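Stavura (software de planificación)

Stavura es el planificador de tareas que uso para doblar y ordenar ropa con pinzas de dos dedos. Lo mantengo desde septiembre, así que perdonad el entusiasmo.
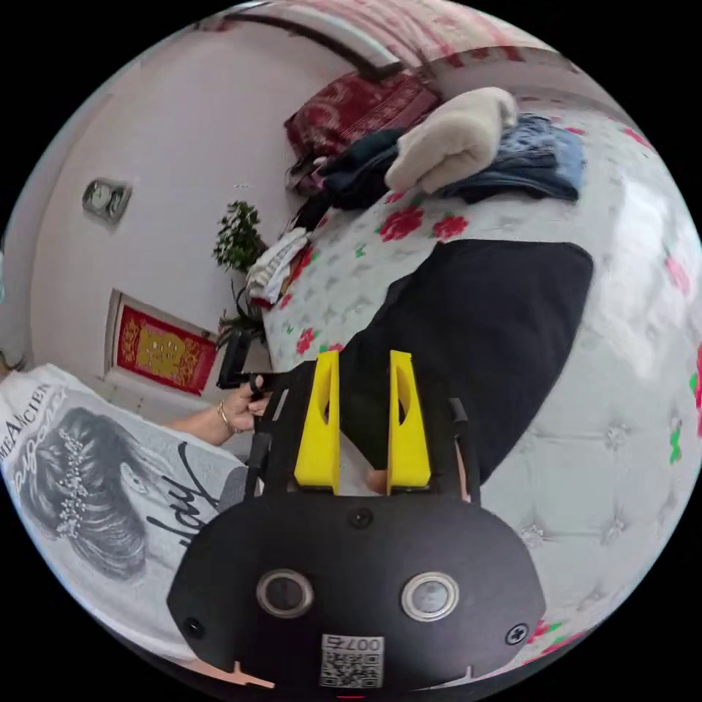

La percepción corre en Birnota, que segmenta las prendas y propone 5 puntos de agarre por cada una (¡las negras siguen dándome guerra!).

El control trabaja a 28 Hz y Ralgate sincroniza los registros. 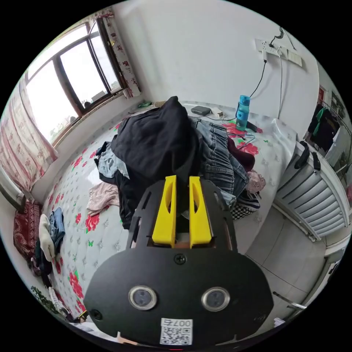

Con montones revueltos, el planificador elige primero la prenda de arriba y vuelve a segmentar después de cada agarre. Tarda 300 ms por ciclo.

Última revisión: 19 de marzo de 2024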